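Nolbridge Manipulation Software Working Group
Minutes of the October Meeting

Present: Inès Langlois (Chair), Ojārs Lukoševičius (Control and Planning), representatives of Perception, Tooling, and Operations, and one observer from Zarbridge
Apologies: the Fuketti liaison
Minutes taken by: Operations

1. Opening and approval of previous minutes

The Chair opened the meeting at 9:30. The minutes of the September meeting were approved with one correction. Under item 4, the words "gripper release delay" should read "gripper command delay." The change does not affect the action recorded under that item.

The agenda was accepted as circulated. At the request of Tooling, the item on log storage was moved ahead of the item on the release schedule.

2. Matters arising

2.1 Shared clock for both arms. Closed. Control and Planning confirmed that commands to the left and right arms now carry time stamps from a single source. The earlier drift was traced to a service that restarted on its own schedule and took a new offset each time. The service has been removed from the startup list.

2.2 Naming of cloth categories. Still open. Perception and Tooling continue to use different names for the same items in their settings files. It was agreed that the Perception list will be the master list and that Tooling will read from it directly. Tooling asked that no category be renamed while a training run is in progress. This was agreed.

2.3 Operator notes. Closed. Free-text notes may now be added to an episode after it has been saved. Notes are stored separately from the episode and may be edited; the episode may not.

3. Folding planner: status report

Ojārs Lukoševičius presented the current state of the folding planner, known internally as Prokopenko. The planner takes an estimate of the cloth outline, selects one or two grasp points, and passes a pair of arm paths to the controller. Version 2 has replaced the earlier version on the test bench. The earlier version remains available to the Zarbridge team until their own testing is finished.

The main change concerns grasp selection. The earlier version chose the two outermost corners that it could find. This worked for plain rectangular cloths laid out flat, and poorly for anything with a hood, a loop, or a part folded over itself. Version 2 gives each possible grasp point a score based on the local shape of the edge, the number of layers expected at that point, and whether both arms can reach their points without crossing. If no pair of points scores above the limit, the planner may propose a single-arm move to open the cloth before trying again.

Mr. Lukoševičius drew attention to the hooded towel, which remains the hardest item in the current set. Its braided trim gives a strong edge signal even where the trim lies across the middle of the cloth, and the planner has at times taken that inner line for the outer border. When this happens, the proposed grasp point is on the body of the towel, and the fingers would close on cloth that cannot be lifted cleanly.
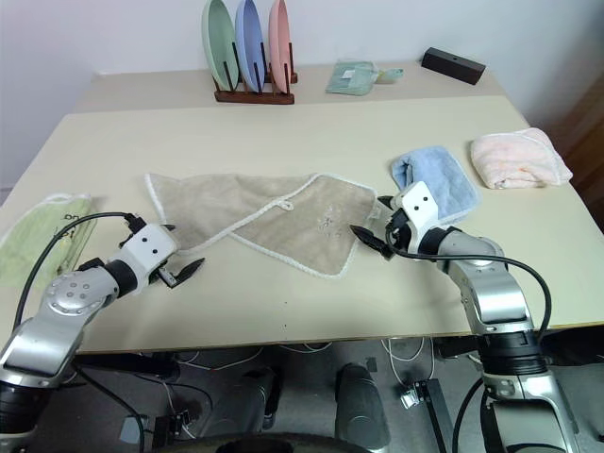 Figure 1. Test bench with hooded towel, both grippers open. Trim runs diagonally across the towel.

The Chair asked whether the problem lay in the planner or in the outline supplied to it. Mr. Lukoševičius replied that it was shared. The outline is often correct, but the planner receives it together with a map of strong edges and gives the map too much weight. He proposed that strong edges lying inside the outline be passed on as "interior" and left out of grasp scoring altogether. Perception supported the proposal but noted that the outline itself would then need to be more reliable, as there would be no second source to correct it.

The observer from Zarbridge asked whether small features such as a hanging loop or a sewn label could be used as landmarks. Perception answered that they could help to establish which way round a towel is lying, but that they should not be used as grasp targets. A label near an edge is a useful cue in some poses and is hidden in many others. The group agreed that landmark detection would be recorded in the logs for now and would not be connected to the planner.

Decision: Interior edges are to be excluded from grasp scoring in the next bench build. The existing behavior is to be kept behind a setting so that the two can be compared on the same saved episodes.

4. Perception

Perception reported on the retraining of the cloth outline model. The training set now holds 3,418 labeled images from the head camera. Of the images most recently reviewed, 290 were sent back for relabeling. The most common fault was an outline drawn along the trim of a towel instead of its true border, which is the same error seen in the planner. Perception considers that the labels may have taught the model part of this behavior and has paused further training until the returned images are corrected.

Three further points were raised.

Background items. Items that are not part of the task, such as dishes in a rack or folded cloths at the side of the table, must remain in the training images. An earlier suggestion to crop them out was withdrawn. The model has to work on a table as it is found, and a crop that is correct for one bench will be wrong for the next.

Cloth inside clear packaging. The model does not treat bagged cloth in a consistent way. In some images it marks the cloth and in others it marks the whole bag. The group discussed whether bagged cloth should count as a graspable item. Control and Planning was firmly against this, as the planner has no model of how a bag slides or bends. It was agreed that bagged cloth will be labeled as a separate category and treated as an obstacle.

Pale cloth on a pale table. Beige items on the cream-colored tabletop give weak contrast along any edge that has no trim. Operations offered to supply a darker table cover. Perception asked that this not be done on the main bench, where it would hide the weakness, and the offer was declined with thanks.

Decision: A new category for packaged cloth is to be added to the master list. Existing labels are to be updated in the same pass as the returned images.

5. Control

Mr. Lukoševičius reported that the controller now runs its collision check against the full arm and wrist housing. Until recently the check used a simple cylinder for the wrist and did not include the housing. Cables are still not modeled. Operations asked whether a margin could be added on the cable side of each wrist. Mr. Lukoševičius agreed that this was possible, but warned that a large margin would rule out low approaches near the side of the table, where neighboring items are often placed.

After discussion it was agreed that a modest margin would be tried on the left arm first. Operations will record every case in which the planner rejects a path because of the margin alone, so that the cost can be judged.

The planner time limit was also reviewed. A planning request is currently allowed to run for 60 seconds before it is abandoned. The Chair considered this too long for bench work and asked why it had been set so high. Mr. Lukoševičius explained that the limit dated from early testing, when requests were run on saved data with no arm attached. He did not object to a shorter limit on the bench, provided that the longer one was kept for offline use. Tooling will split the setting in two. The bench value will be chosen by Control and Planning after reviewing the logs.

6. Log storage

Tooling reported that the shared log store was close to full. Most of the space is taken by head camera video from episodes that were stopped by the operator and never reviewed. It was proposed that such episodes be deleted automatically.

Ms. Langlois did not support automatic deletion. Stopped episodes are often the only record of a planner fault, and the operator note is sometimes added a day or more later. Perception shared this view. Tooling accepted the point and offered instead to reduce the video rate for stopped episodes while keeping joint positions and planner messages in full. This was approved for a trial period ending at the next meeting.

It was further noted that the nightly copy to Fuketti failed on Sunday and was not reported. The copy completed when it was started again by hand. Tooling will add an alert.

7. Release schedule

The next bench build will contain the interior edge change, the split time limit, and the left arm margin. The packaged cloth category will follow in a separate build once relabeling is complete. Mr. Lukoševičius asked that the two not be combined, as it would then be difficult to say which change had affected the hooded towel results. The Chair agreed.

The Zarbridge observer requested early access to the bench build. Approved, on condition that faults are reported through the shared tracker and not by direct message.

8. Actions

Control and Planning: exclude interior edges from grasp scoring, with a setting to restore the existing behavior.
Control and Planning: add the trial margin on the left arm and choose the bench time limit.
Perception: correct the returned images and add the packaged cloth category.
Tooling: read cloth categories from the master list, split the time limit setting, reduce video rate for stopped episodes, and add an alert for failed copies.
Operations: record path rejections caused by the margin.

9. Any other business

Operations reminded members that bench bookings must state whether one or both arms are needed. There was no other business.

The meeting closed at 11:10. The next meeting will be called by the Chair once the bench build has been issued.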